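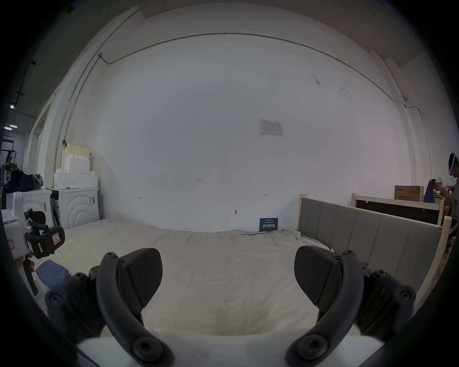
2022-07-13: gooseberries, second batch

Fruit from the Doherty farm stall, 2000 g as bought. Topping and tailing took 53 g off that. Berries mostly green and hard, a few with a pink flush, which I kept back to eat. Skins thicker than the March rhubarb led me to expect to deal with, so more simmering before the sugar.

Water 274 ml, Plakeo pan, lid off. First batch had too much water and needed a long boil, which turned the colour to dull brick. Simmered this one until the skins crushed against the side with a spoon, then took it off the heat to add the sugar. Stirred until no grit was left on the base.
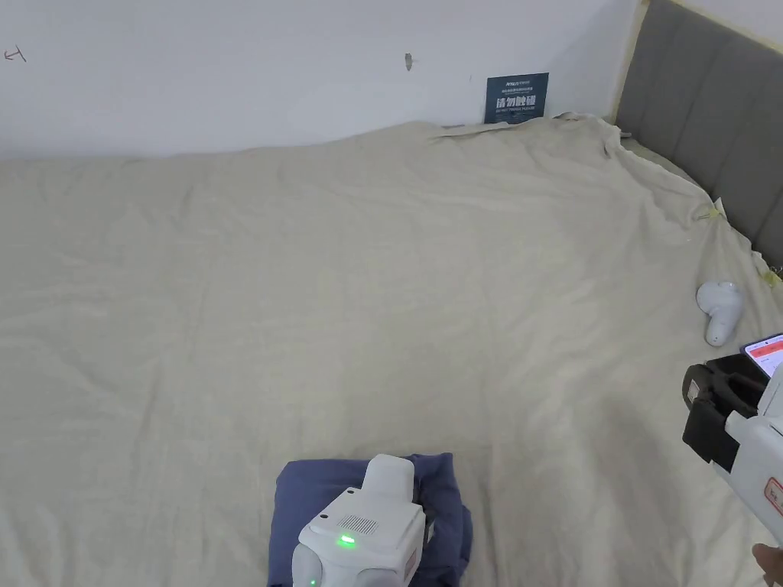 Setting point

Ernex probe read low again near the bottom of the pan. Checked it in boiling water and it was still a degree under, so I went by the cold plate instead. First plate ran. Second plate wrinkled, but only at the rim. Third held a clean line when I pulled a finger through it — off the heat at once.

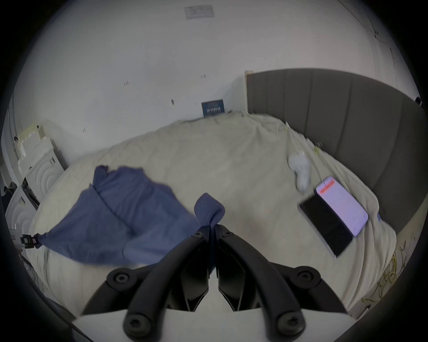
Blue cloth and cream sheet

Skimmed, rested, stirred once to spread the skins, then potted. The Brandora jars are a nuisance to fill without the wide funnel. The odd one took 727 g and will go to the back of the cupboard. Lids on hot.

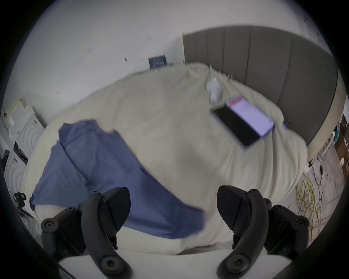
Over the bed

Colour pale amber by evening. Flavour sharp, slightly grassy. Next batch: same water, a little less sugar, and try a head of elderflower in muslin if any is left on the lane.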